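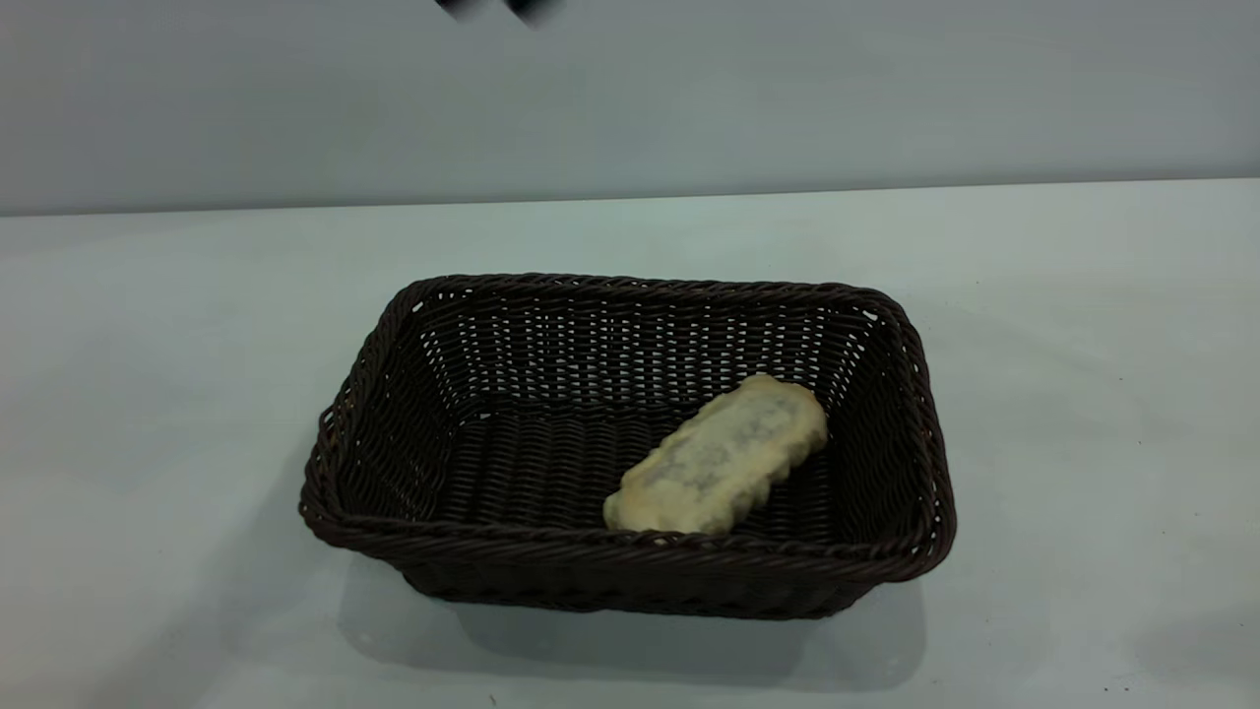

MINUTES OF THE JULY MEETING
Medina Street Community Bread Oven and Garden Group

Present: Etenesh Abdella (chair), Leandro Jara, Aqeel Butt, Pilar Bustos, Tadeo Sepúlveda (minutes), plus nine members
Apologies: the Flarnora allotment people, who had a watering clash
Meeting opened 6:40 p.m. in the back room

1. Minutes of the last meeting

Accepted with one fix. The line about "Leandro's sour cherry" should read "Leandro's sour cherry trees," plural. He planted two and wants credit for both!

2. Matters arising

The gate latch has been replaced and it closes with a lovely click. Pilar still has the old one if anyone wants it for a shed.

The key to the flour bin went missing in the spring and is still missing. Aqeel will cut a new one from the spare and hang it on the hook inside the tool cupboard, left side, behind the aprons.

The sign by the path still says Tuesday firings. Carried over again.

3. The wheat plot

This took up most of the evening and nobody minded. Leandro reported that the heritage wheat is taller than the fence on the south side and has stood up to two big storms with only one corner flattened. He passed a few heads around the table and there was a good deal of rubbing and blowing and picking bits out of teacups. The grain is still a bit soft when you bite it. He thinks another ten days, possibly two weeks if it stays cloudy.

Etenesh asked whether we should cut all at once or in strips. Leandro is for strips, so that the kids from the summer club can have a morning of it without the whole plot being trampled. Pilar is for all at once, as the sparrows have found the west end and are having a wonderful time. After a long and very cheerful argument we agreed to cut the west end first, as soon as it is ready, and leave the rest standing for the club.

Sickles: we have 3 good ones and a few that need work. Aqeel will sharpen. Anyone under 16 uses the scissors.

Threshing will be on the old bedsheets, as last year. Please bring sheets. Fitted ones are hard to manage but we will take them.

Tadeo asked about next year's seed. Leandro would like to keep back the best heads from the middle of the plot, where the stand is most even, and hang them in paper bags in the loft. Agreed with real enthusiasm. It would be our first year sowing our own grain and several people said how happy that made them.

4. Oven report

Aqeel reported that the oven is drawing better than it has in years since the flue was swept. He got the floor up to a steady heat in under two hours using mostly the split ash from the Dustasach yard, and the back wall held on well into the evening. Pilar put in a tray of beans at the end and took them home for breakfast.

The crack over the door has not grown. Aqeel drew pencil marks at each end in May and they are still exactly at the ends. He will patch it with clay and sand after the harvest bake, when the oven can rest for a week.

New firing times: fire lit at 7 a.m., flatbreads from 9, loaves from 10, sweet things and rolls after 11:30. People bringing enriched dough should please wait for the cooler part of the morning. There were some very dark tops last month.

Wood: we have enough for the harvest bake and one more. Members with a dry place to stack should speak to Aqeel.

5. Bread table and the recipe swap

Pilar gave a lovely report. The recipe swap has grown to 39 recipes, everything from Etenesh's himbasha to a rye that takes four days. She read out the one for seeded crackers and half the room wrote it down on the spot.

There was talk of turning the swap into a small printed booklet in time for the harvest bake. Destari, the print shop by the bus stop, can do a stapled booklet on plain paper. Pilar will ask for a price for a short run. Tadeo offered to type everything up, provided people give oven temperatures and don't just write "hot." Weights in grams where possible, cups as well if the recipe came that way.

Sections so far: flatbreads, everyday loaves, long ferments, rolls and sweet breads, things to do with stale ends. Leandro would like a page on the wheat itself and was told to write it.
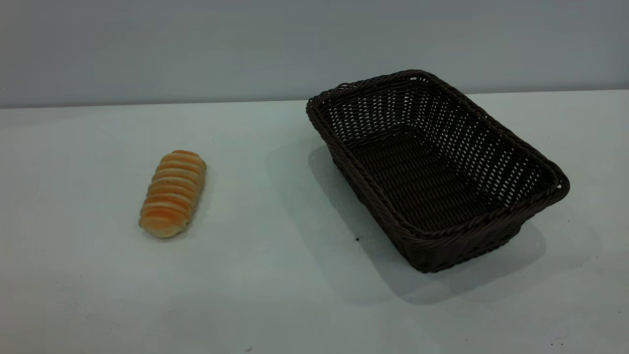

Roll and basket.

Members still owing recipes: Etenesh (second himbasha, the one with cardamom), Aqeel (naan, both versions), Leandro (whatever he did with the potatoes). Please get them to Tadeo before the first cutting.

6. Money

Balance stands at 716 dollars after the flue sweep was paid. Etenesh suggested keeping 800 as the target for the end of the season so we can replace the tarp without passing the hat. The harvest bake should get us there easily.

The jar at the last bake had a button in it, a nice one. It is on the windowsill.

7. Harvest bake

Everyone is looking forward to this one. Plan so far:

Date to be set once the wheat is in. Leandro to give the word.
Hand mill borrowed from the Flarnora allotment. Tadeo to collect it with the cart.
One batch of loaves made with our own flour, to be cut small so everybody gets a taste. The rest with bought flour as usual.
Long table down the middle of the garden, in the shade if the weather is like last year.
Butter: Pilar. Jam: anybody who has made some. Soup: Etenesh, two pots, one without meat.
Music: Aqeel's cousin has offered his accordion and has been accepted with applause.

Pilar asked if we might let children shape their own small rolls again. Yes! Last year's hedgehogs were a high point. Someone needs to bring raisins for eyes.

A member asked if dogs are welcome. On a lead, and away from the threshing sheets.

8. Any other business

The squash has climbed into the compost bay and is doing better there than in its own bed. Left where it is.

Leandro has far too many sour cherries and will leave a bucket by the gate on watering evenings. Bring your own bag, and please leave the bucket.

Tadeo asked for help turning the big compost heap. Four hands went up.

9. Actions

Aqeel: bin key, sickles, clay for the crack
Leandro: watch the wheat, paper bags, page for the booklet
Pilar: price from Destari, butter
Etenesh: soup, letter of thanks to the Dustasach yard
Tadeo: typing, mill, sign by the path

Meeting closed 8:25 p.m. Next meeting after the first cutting, same room. Bring sheets.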